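Bench notebook, Gesalside workshop
5th January
At the bench: me, Suryani, Melati for the first half

Carrying on from the October pages, where the arm dropped a heat sink on my foot and we agreed to take a break.

The plan is still the plan. Old servers come in from the Skedavik clear-out, we strip them for parts, and the arm does the dull bits while we drink coffee and feel modern. So far the arm has done the dull bits at a pace that lets us drink a great deal of coffee.

Changes since last time

New fingers. Melati printed a narrower pair because the old ones could not get between two banks of memory slots without leaning on something. These go in closed and open once they are down there, which was Austra's suggestion and which I argued against for most of an evening. She was right. I have told her so in writing, here, where she may or may not look.

The mount plate got slotted holes. The old holes were drilled by me, freehand, and the gripper sat crooked by 3 degrees. I had been correcting for it in software and feeling clever. Suryani corrected it with a file.

Wrist speed near the board is capped at a quarter of what it was. Fitriani wants a tenth. Fitriani has not sat through a full run.

Approach test over the processor

Board stays in its chassis, bolted down, case turned at an angle on the bench because that is how they arrive and I don't want the thing to learn only tidy ones. Memory is out already, both banks. Cooler off too. The chip still has a smear of old paste down one side, orange-brown, which the vision code likes to think is an edge. It is the best-looking edge on the whole board as far as that code is concerned. Everything else is green with bits on.

Fingers come in between the slots, closed, pointing at the socket, and stop short. No touching the retention frame today. The levers are a job for later and I would like to have a board left by then.

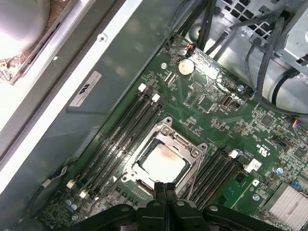
Runs

1. Stopped early. Joint limit on the wrist, my fault, I had the chassis too close to the base. Moved it back by the width of a roll of tape.

2. Good approach, wrong target. Went for the coin cell, which is round and silver and nothing like a processor. Suryani says it has taste.

3. Masked out everything beyond the socket screws. Reached the stop point, held, backed out the way it came.

4. Same again with the bench lamp moved. Drifted toward the paste. Repeatable, at least.

Things to sort out

Clean the chip before the next session, then run it dirty again for comparison. Alcohol is in the Sutanto tin, which no longer has anything by Sutanto in it.

Loose cables. The thin black one along the chassis floor is going to get caught on something sooner or later. Tape it down, or teach the planner about cables, which I have been meaning to do for roughly 1,000 years.

Ask Auður whether the Guvwood bench can be bolted to the floor. It creeps when the shoulder swings — only a little, but the calibration notices and sulks.

Melati to print 2 more sets of fingers, same width, softer tips. Blue if there is any blue left.

Arm parked, power off at the wall, key on the hook.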